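Patterned Table Coverings and Reading Comfort in a Shared Study Space

Student project report, Design and Everyday Spaces
Abenezer Dinsa

1. Background

The ground floor study room in the Mallis building has long gray tables that were bought when the building opened. They are scratched, and in the afternoon the light from the west windows bounces off them. Students had complained about the glare in the building comment book, and the building office had already looked at replacing the tables. The quote was too high, so my tutor suggested I look at table coverings as a project.

I wanted to find out two things. The first was whether a cloth on the table made it easier or harder to read and write there. The second was whether a strong pattern made any difference compared with a plain color. Most advice I found on study rooms says to keep surfaces plain and pale. It is repeated a lot, but I could not find much behind it, and most of it is written for offices with screens.

2. Patterns and where they come from

The pattern I was most interested in is the grid of black lines with blocks of red, yellow, blue and white that people call Mondrian style. Piet Mondrian was a Dutch painter who worked his way toward this kind of picture over many years, starting from landscapes and trees. By the 1920s he was painting straight black lines and flat areas of primary color. He belonged for a time to the group around the magazine De Stijl, and other members of that group used similar ideas for furniture and houses.

The look moved into ordinary goods fairly quickly. The best known case is the set of dresses Yves Saint Laurent showed in 1965. After that it turned up on bags, mugs, curtains, shower tiles and tablecloths. Most of these are loose copies. The paintings have wide areas of white and very careful spacing, while printed cloth usually repeats a small section and fills it with more color. That matters for a project like mine because a repeat gives the eye a regular beat that the paintings do not have.

I also looked at gingham and at narrow stripes. Gingham is easy to get and hides stains well. Narrow stripes are the one pattern that several sources warn about, since close, high-contrast lines can bring on headaches in some people. I left stripes out of the test for that reason.

3. Method

I used two tables next to each other by the west windows. Each table had one of four conditions at a time: bare, plain cream cotton, small blue gingham, and a grid print in the Mondrian manner. The cream cotton and gingham came from Tekin, the fabric shop on the hill road. The grid print was ordered by the yard and took longer to arrive than I had planned, so it was tested last on both tables. I should have mixed the order, and I come back to this in section 5.

The cloths were cut to hang over the edge by a hand's width and held under the tabletop with clips. Without the clips they slid when people leaned on them. I ironed them before use, but the cotton creased again within a day.

People who sat at the tables were asked to fill in a card with 10 short statements, such as "I lost my place on the page" and "I noticed the table while I was working." Each statement was marked from agree to disagree. There was a space for comments on the back. Cards went into a box by the door and I emptied it in the evening. I did not ask for names.

I also did a small reading task with classmates, who read a printed passage of nearly 1000 words at each table and then said how tiring it had been.

4. Findings

The bare table did worst. The comments were mostly about glare, and several people said they moved their chair to get their own shadow on the page. Any cloth at all fixed this, even the thinnest one.

Between the cloths the differences were smaller than I expected. The cream cotton was rated most restful, and people forgot it was there. It also showed every pen mark and coffee ring, and by the end of August it looked worse than the table it was covering. The gingham was liked but a few people said it made the room feel like a cafe. One person wrote that they kept wanting to order lunch.

The grid print got the most comments, both for and against. People reading books or loose sheets generally had no trouble with it, because the paper covered the area they were looking at. People who had small things spread out, such as index cards, erasers or drawing pens, said they had to search for them. A white eraser on a white block with black lines around it is quite hard to find. On the other hand, some people used the blocks to sort their papers and said this was useful – I had not thought of that beforehand.

For the reading task, nobody rated the grid print as more tiring than the bare table. 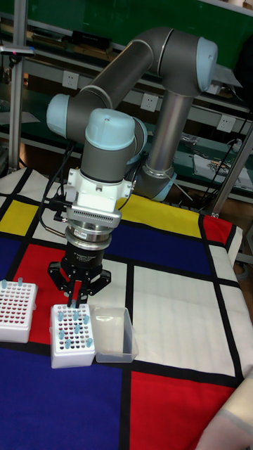

Figure 1. Mondrian-style cloth in use as a table covering, with a robot arm above it.

Writing was a different matter. A soft cloth under a single sheet of paper makes a pen push through, and this was the most common complaint for all three fabrics. A board or a thick pad solves it. The Drunholm library uses a coated cloth on its map tables, and the staff there let me try writing on it. It was much better than cotton, though it felt sticky under bare arms.

5. Problems with the project

The fixed order was the main weakness. By the time the grid print went down, people in the room knew there was a project going on, and they may have looked at the table more than they would have otherwise. The weather had also turned cloudier, so there was less glare to remove in the first place.

The cards only came from people who chose to fill one in. Somebody who disliked a cloth could simply sit elsewhere, and I would never hear from them. I tried one morning of watching where people sat, but the room was too quiet for it to show anything.

I only tested one size of grid. The blocks in my print were larger than a hand. A smaller repeat might behave more like gingham, or more like the stripes I left out.

6. Recommendations

For the Mallis study room I would suggest a coated cloth in a muted color on the window tables only. The inner tables do not get the glare and can stay as they are. If a pattern is wanted, it should be a large one, and it should go on tables used mostly for reading. Tables used for model making or drawing should be plain.

The cloths from this project have been washed and are in the lower cupboard in the Rirncombe workroom. The cream one is stained but the others are fine to borrow.

14 shares – 3 comments

Comments

pollyk
I sat at the gingham table most of the summer and liked it. Please bring it back, the glare is bad again.

R. Osei
Did you try turning the tables so the windows are behind you? We did that upstairs and it helped a lot.

marten_w
The coated cloth stops feeling sticky after a few washes with mild soap. We have had one at home for years.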